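We use cookies to remember your settings. By continuing to browse you agree to our cookie policy. Accept

Unit 6: Protective stops during two-arm picking
Handout, M. Howells

6.1 Fault record
Cell: Ultavo. Task: move one item from a basket to the tray. The left arm entered a protective stop on descent. The controller logged a contact force of 145 N against a limit of 100 N. The right arm kept its torque and held position.

6.2 Cause
The grasp height came from an old calibration file. The table had been resurfaced in June and the file was not updated. The planner sent the fingers 2 mm below the basket floor. Log entry 748 shows the target.

6.3 Layout
Fixed view first, then wrist view. Note how close the display stand and the foil containers are to each other.

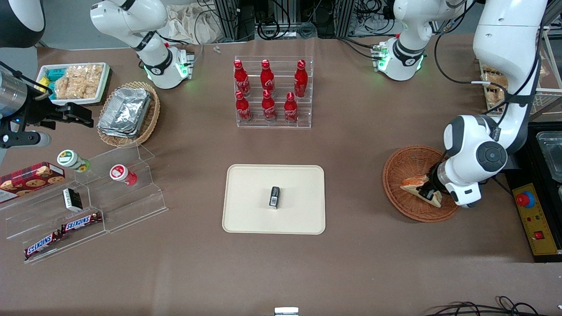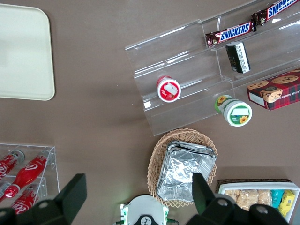 6.4 Recovery
a) Press the emergency stop before reaching in.
b) Do not jog down to free a finger. Jog up at low speed.
c) Load the new calibration and repeat the descent with the basket removed.

Exercise: state which check in 6.2 would have caught the error before motion.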